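Collecte de matériel : 1 027 colis prêts, il manque encore des câbles

Publié le 2021-04-09, rubrique Vie locale

La collecte de petit matériel informatique lancée par l'association Lunance touche à sa fin. Dernier pointage, ce matin : 1 525 pièces reçues, tous points de dépôt confondus. Souris, câbles d'alimentation, quelques claviers, deux ou trois webcams. Côté emballage, 1 027 colis sont prêts à partir. Reste un bon paquet à faire avant la fin avril, et c'est là que ça coince un peu.

Le principe, pour ceux qui auraient raté les épisodes précédents : chaque foyer inscrit reçoit une boîte en carton avec une souris filaire et un câble d'alimentation. Pas d'ordinateur dedans, on nous a posé la question plusieurs fois. Les portables sont remis à part, sur rendez-vous, contre signature. La boîte, c'est le complément.

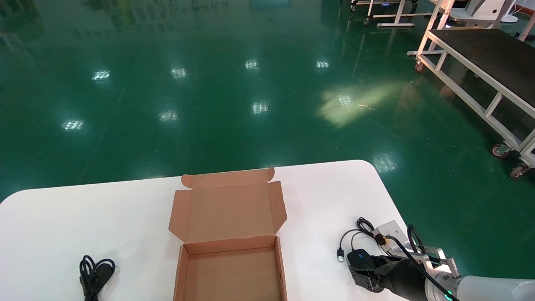
Les cartons viennent de chez Flaveck, modèle brun tout simple, couvercle à rabat, pas besoin de ruban adhésif. Livrés à plat, montés sur place. La première livraison était trop juste en hauteur, les câbles épais faisaient bomber le couvercle. Échange fait en une semaine, sans frais. Le nouveau format passe mieux, à condition de replier le câble serré et de le poser au fond avant la souris. Ceux qui emballent chez eux : merci de ne pas faire l'inverse, on a dû rouvrir une cinquantaine de colis la semaine dernière. Long et pénible.

Souris : uniquement filaires, prise USB classique. Les modèles sans fil sont refusés au tri (piles, récepteur perdu, on ne s'en sort pas). Elles sont essayées une par une, clic gauche, clic droit, molette, puis essuyées. Sur le dernier lot, 50 sont parties au recyclage, surtout pour des molettes mortes. Le lot offert par Fuleck, lui, est neuf et n'a pas besoin d'être testé, ce qui a fait gagner deux bonnes soirées.

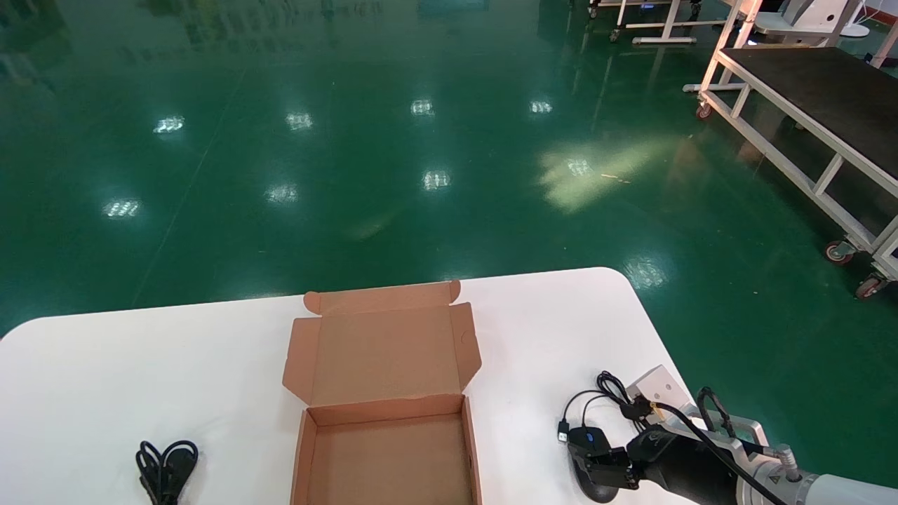
Le vrai manque, ce sont les câbles. Il en faudrait 1 193 pour boucler toutes les boîtes inscrites, on en est loin. Beaucoup arrivent emmêlés par trois ou quatre dans un sac, et le tri prend plus de temps que l'emballage lui même. Un par un, donc, et rassemblés en paquet, le cordon replié en boucles, comme le câble noir posé à gauche du carton : ça se range vite et ça ne se mélange pas aux autres. Un élastique ou un lien suffit, pas de scotch svp, il colle et laisse des traces. Prises abîmées ou gaine fendue, direction la déchetterie, inutile de les déposer.

Autre point, les notices. Une feuille pliée en deux, à glisser dans le fond du carton. L'impression a pris du retard, les premières boîtes sont parties sans. Les familles concernées recevront la notice par courrier, rien à faire de leur coté. Elle explique comment brancher la souris et qui appeler si l'ordinateur ne la reconnaît pas.

Pour le transport, accord trouvé avec Sandhu, qui prête une camionnette deux matinées par semaine. Tournée nord d'abord, puis le centre. Les boîtes voyagent en caisses fermées, debout, étiquette vers le haut. Pas de livraison à l'étage. En cas d'absence, avis de passage dans la boîte aux lettres et retrait au local, aux heures habituelles.

Les dépôts restent ouverts jusqu'au dernier samedi d'avril, 10 h - 12 h 30. Attention, l'entrée se fait par la cour et plus par la rue, travaux sur le trottoir. Sonner fort. Les inscriptions pour recevoir une boîte sont closes, mais une liste d'attente est ouverte à l'accueil de Lunance, ou par téléphone le matin. Pièces refusées pour l'instant : imprimantes, écrans, cartouches d'encre.

Prochain pointage en fin de mois.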